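3.2 Bins and contents

All trials used open sheet-metal bins of the type found on packing benches and in parts stores. The sides slope outward from the floor, so that an item pushed against a wall tends to ride up it and settle back at an angle. The bins were bought used from Bindthorpe and were not repainted or sanded before the study. Each stood on a wooden tabletop and was left uncovered. Scratches and scuffs on the floor were kept as found, as the aim was to measure how small household items come to rest in containers that have already seen service.

The contents were drawn from a pool of 26 items. Items were chosen to differ in shape, surface and stiffness, and each could be held in one hand. Round scrubbing sponges formed the soft end of the pool. Hard items with flat faces formed the other end, and a middle group consisted of irregular items with no stable base. A bin load consisted of 3 items drawn at random without replacement. Small loads were preferred because a full bin hides the floor, and contact with the floor was the quantity of interest.

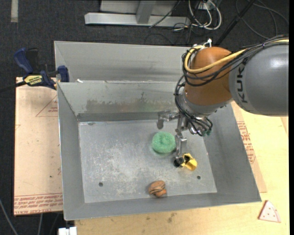 Resting position was recorded relative to the front left corner of the floor, along with the side on which each item lay. An item was scored as "free" if it touched neither a wall nor another item, as "paired" if it touched one other item, and as "walled" if it touched any side of the bin. Items that touched both a wall and a neighbor were scored as walled. Scoring was done by eye from directly above the bin, and disputed cases were scored a second time after a break.

Figure 4. Sheet-metal bin with a three-item load, including a round mint-green scrubbing sponge. Wear marks on the floor are densest in the left and middle portions.

3.3 Effect of floor wear

Of 700 loads prepared between July and the close of the study on 18/09/2025, 559 were retained for analysis. The remainder were dropped because an item had left the bin, had been damaged, or had been entered under the wrong code. Dropped loads were not repeated.

Floor wear was graded separately for the left, middle and right portions of each bin, using the Skiver scale for scuffed sheet metal. The scale was designed for shelving and does not separate single deep scratches from cloudy areas of fine scuffing. We therefore noted the two kinds of mark in separate columns and combined them only for the final model. Holes in the floor were mapped but were not treated as wear.

Soft items came to rest closer to the point of first contact on heavily worn portions than on lightly worn ones. The same trend was weaker for hard items and absent for the irregular group, where the side on which the item landed explained most of the spread. Sponges were seldom scored as walled. The result agrees in direction with the Evutbridge tray trials, although those trays had vertical sides and a coated floor, and a direct comparison of distances would not be sound.

Wall slope was the same in all bins and its effect cannot be isolated from the present data. The Agbenyega correction for sloping sides was tried on the walled items and left the ranking of the three groups unchanged. It was omitted from the results reported in Section 4.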